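Grodent Tabletop Sorting Kit, for robot clubs and school teams

Item 1883. Sold by Plustinard. In stock.

The Grodent kit is a set of parts and printed tasks for clubs which already have an arm with a gripper and want to practice picking and placing. It was made together with the after-school club in Bevstead, where Slamet Liem teaches the beginners and Tetsuya Hirose prepares the older students for the Sitompul Cup. We sell it in the same form as they use it.

The arm is not included. The kit works with any small arm which can reach 40 cm from its base and open its fingers wide enough for a lemon.

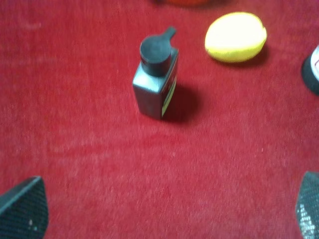
Students start with single objects. The first cards ask only for one clean lift and one clean release, and each card has a space where the team writes the grip width and the approach angle. Mr. Liem advises to keep this paper even when it looks messy, as the team will need the same numbers again in March, when the Cup tasks come out.

What is in the box

Red cloth for the table, with hemmed edges
Task cards, 47 pieces, in English
2 textured finger pads, with screws
Score sheet for copying
Short guide for the teacher

What you bring yourself

Things from the kitchen and the desk. A bottle with a cap, a small can, a lemon or a lime, a pot, a bowl and a pen cup are good for the beginning. Real fruit is allowed in the Cup, but please change it when it becomes soft.
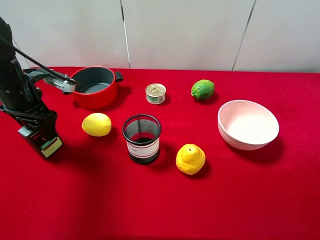
The later cards use several objects together. A team must choose the order of the moves, and it loses points if another object falls or is pushed off its place. Mr. Hirose lets one student drive the arm and a second student watch the table, then they change after every card. In our opinion this is a good habit also for small clubs — the person at the controls often looks only at the gripper.

A full practice round takes some 40 minutes with two students. For bigger groups we recommend one kit per arm.

Care

Wash the cloth by hand in cold water and dry it flat. Do not iron the cloth over the hem. The finger pads can be cleaned with a brush and a little soap. Replace them when the pattern is worn smooth.

Ordering

Schools can pay by invoice. Please write the name of the club on the order, so the parcel arrives to the right room. Finger pads and task cards are also sold separately. The task cards were last revised on October 25, 2025, and owners of an older set may ask us for the changed cards without cost.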